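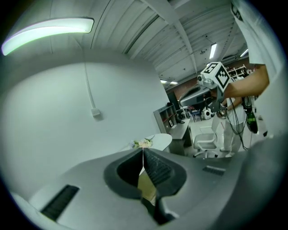
Plurnville Community Choir and Music Library
Progress report to the Pesonen Fund
Wednesday, February 25, 2026

Dear friends at the Fund,

It is a pleasure to be writing to you again, and with rather more to tell than I had in the fall. Your grant has carried us through the whole winter term, and I hope what follows gives you a fair idea of where the money has gone and what we still have to do.

The sheet music library

When we applied, we told you we owned 200 choral sets and could lay hands on very few of them. As of this week, 148 have been sorted, mended where they needed it, and entered in the catalog. The remaining sets are mostly the old Pakley bequest, which came to us in grocery bags with the alto parts mixed in among hymn sheets and somebody's piano lessons. It is slow going, but we have found some lovely things in there, including a complete Christmas cantata that we plan to sing this year.

Two neighboring choirs have already borrowed from us, and both returned everything with the pencil marks erased, bless them.

Rehearsals and new singers

The beginners' evening has settled into a friendly group. We had hoped for more tenors – what choir hasn't? – and we did gain 2, along with 6 sopranos who arrived together from the same bowling league. Bogdan Nedelcu has taken over the sight-reading half hour before the main rehearsal, and people who used to slip in late for it are now coming early and bringing coffee.

We lost one January rehearsal to ice and made it up the following week with a longer session.

Where we are behind

The lending page on our website is not ready. We chose Sekix for the catalog, and entering titles has been easy enough, but the borrowing form sends its messages to an address we closed last year. Until that is fixed, we are taking requests by phone.

The printed guide for new members is also late, and that one is my fault entirely. I keep adding to it.

Before the next report

We expect to finish the Pakley sets in April and hold the spring concert later that same month. There will be seats saved for you near the front, and I would be so glad to see some of you there. The unspent part of the printing money is still set aside for the guide, and we would like to keep it there if you are willing.

With warm thanks from all of us,
The Library Secretary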